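Before you start: this tutorial is written for new members of the Stillham robotics club who join the pick-and-place group. You need the club arm with the two-finger gripper, the small wrist camera, and the club laptop with the software already installed. If the arm doesn't answer when you switch it on, go back to the setup page first.

# Picking up soft packages with the club arm

The first exercise with the arm is always the foam cube, and most students finish it in one evening. The second exercise is soft packages, and it takes longer. A cube has four flat sides and doesn't change when you touch it. A snack bag moves, folds, makes noise, and sometimes slides out at the last moment. I made every mistake on this page at least one time, so I hope you can save some hours.

In September we start preparing for the Plaltholm student meet, where the task is to clear a desk of mixed objects and put them in a tray. Soft packages give more points there than hard ones.

## 1. Home the arm and check the fingers

Turn on the power supply, wait for the green light on the base, and start the control program:

```
cd stillham-arm
python home.py
```

The arm goes up and stops over the desk. Keep your hands away until it is still. Now open and close the gripper from the command line:

```
python grip.py --open
python grip.py --close --force low
```

Both fingers should arrive in the middle together. If one comes earlier, tell your group leader. Don't try to fix it with tape – we had this once and the tape went into the gear.

Wipe the inside of the fingers with a dry cloth. Dust from the workshop makes them slippery, and a plastic bag is slippery enough already.

## 2. Set the force limit

In our program the motor force is a number without a unit. It only has meaning for our own gripper, so please don't copy it to another arm. For the foam cube we use 796. This is too much for a bag with food inside. You will crush the contents, and whoever eats them later will complain.

Open `grip_config.yaml` and change these lines:

```yaml
close_force: 600
max_force: 700
close_speed: slow
```

With `close_force` the fingers close until they feel this resistance, and then they stop and hold. The value `max_force` is for safety. When the motor goes over it, the program opens the fingers and the arm returns home. If this happens often, look at the height before you raise the number. Usually the fingertips are pushing on the desk.

## 3. Find the angle of the package

The detector was written by Bushra Afridi when she was in the club, and the script is called `sasow.py`. It takes one picture from the wrist camera, looks for the biggest object between the fingers, and gives you its center and its angle.

```
python sasow.py --show
```

A window opens with a line drawn over the object. The line should follow the long side of the package. Bags are hard for the detector for two reasons. First, shiny plastic has white reflections, and the detector can think that a reflection is an edge. Second, many bags have a transparent part, where it sees the food inside and not the bag.

What helps:

- Turn off the desk lamp and use only the ceiling light.
- Lay the bag with the printed label up. A big label in one color gives a good angle.
- If the line is still wrong, press `r` and the script takes a new picture. Try this two times before you change other settings.

When the line is good, press Enter. The angle is saved and the next script will use it.

## 4. Move over the package

Start the approach:

```
python approach.py --height 42
```

The height is in millimeters over the desk. The arm moves first sideways, then turns the wrist, then goes down. It stops at this height and waits for you.

Look at the camera window now, and take your time. You want one finger on each side and the package between them. You also want free desk under both fingertips, so that they can go down without touching anything.

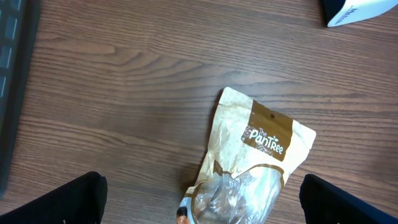
If one finger is too near to the bag, use the arrow keys to move the arm a small step. One press is one millimeter. Move, look, and move again. Many new students correct the wrist angle at the same time as the position, and then they don't know which change helped. Do the position first and the angle after.

Check the other things on your desk too. The arm doesn't know about them. It only knows the object it has found, and when it lifts and turns to the tray it can sweep over a cup or a cable. For your first tries, make the path to the tray free.

## 5. Close and lift

When you are satisfied, run:

```
python pick.py --slow
```

The fingers go down, close, hold for one second, and lift. Keep one hand near the stop button during the whole movement.

If the bag slips out when the arm lifts, read the last line of the log. When it says `contact: one side`, the center was wrong and you should repeat step 3. When it says `contact: both`, the grip was good but too weak or too high. Go a little lower first. Only if this doesn't help, raise `close_force` by a small amount, and never over `max_force`.

A bag can also turn in the grip, with the heavy end hanging down. This is allowed at the meet if it doesn't fall, but it can catch on the tray. Grip nearer to the heavy end. In a half-full bag the food usually collects at the bottom, so the middle of the package is often not the best place.

## 6. Write it down

After each try, add a line to the shared table: the object, the angle, the height, the force, and the result. Failed tries are as useful as good ones, so please don't delete them. The table is in the club folder under the name `arain_log`.

When you have five good picks in a row with the same bag, change to another one. After three different bags you can ask for the next page, which is about placing the package in the tray without dropping it.

If the software shows an error that isn't on this page, copy the full text of the error to the club channel. A photo of the screen is hard to search later.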